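Search this site
Enter keywords
Go

Automation Laboratory Completes First Phase of Gripper Comparison

The Automation Laboratory at the Lekside campus has completed the first phase of its comparison of grippers for computer disassembly and repair. The work forms part of the Skurkent project, which studies how robot arms may be used to service office equipment that would otherwise be sent for scrap. A second phase will begin in November.

Two grippers were tested. The first is the parallel gripper that the laboratory has used since the project began. The second is a linkage gripper supplied on loan by Ezeani, whose fingers close along a curved path and can be fitted with different tips. Both were mounted in turn on the same arm and run from the same Fullex controller, with the same speed and force limits. Operators were given identical written instructions and the same amount of practice with each tool.

The test program consisted of four tasks: removing and seating a memory module, drawing a hard disk drive from its bay by the handle, returning the drive to the bay, and disconnecting a data cable. These tasks were selected after a review of 3,697 service records held by the campus computing office, in which storage and memory work appeared more often than any other kind of internal repair. Each gripper was given 1,000 attempts, divided equally among the four tasks. An attempt was recorded as complete only if the part reached its intended position without help from the operator.

The parallel gripper gave the steadier results with memory modules. Its flat fingers held the board by the edges and kept it level on the way to the slot. The linkage gripper tended to tilt the board slightly as the fingers closed, and the operator often had to correct the angle before pressing down. A change of finger tips partway through the practice period reduced the problem but did not remove it.

With hard disk drives the order was reversed. The linkage gripper could reach the drive handle at a wider range of angles, and it required less room beside the drive cage. The parallel gripper met the wall of the cage in 130 of its attempts, and in each case the controller stopped the arm as intended. No drives were damaged.

Neither gripper performed well with data cables. The connectors are small, the cables shift when touched, and the view from the fixed camera is often blocked by the gripper itself. The laboratory has therefore withdrawn the cable task from the second phase and will return to it when a camera mounted at the wrist becomes available.

Particular attention was given to the parts fixture, which holds components at a known height and angle beside the computer. Early trials used a flat tray, and much of the operators' time was spent lining up the fingers with parts that had slid or turned. The printed fixture now in use has separate cradles and raised blocks, and its layout can be changed by printing a new plate.

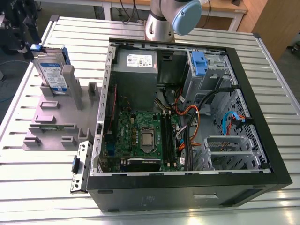 The test station, with the open computer case at center and the parts fixture at left, holding a hard disk drive and a small circuit board.

Lenuța Zamfir, who directs the comparison, has advised partner groups against choosing a gripper on the basis of the first phase alone. "The two tools have different strengths, and the fixture affected the results more than we had planned for," she said. "We would ask our partners to look at the results for each task before making a purchase."

The second phase will use computer cases of several sizes and will introduce operators with no earlier experience of the equipment. The laboratory will also compare two methods of setting the grip force: a fixed limit for each task, and a limit that the operator may adjust during the attempt. The task instructions and the drawings for the fixture will be sent to partner groups before the work begins.

Groups that wish to propose a gripper for the second phase should write to the laboratory office. Proposals should state the weight of the gripper, the opening width of its fingers, and the type of mounting plate required. Equipment accepted for testing will be returned at the end of the phase.

Contact the Laboratory Office | Copyright Lekside Automation Laboratory. All rights reserved. | Back to top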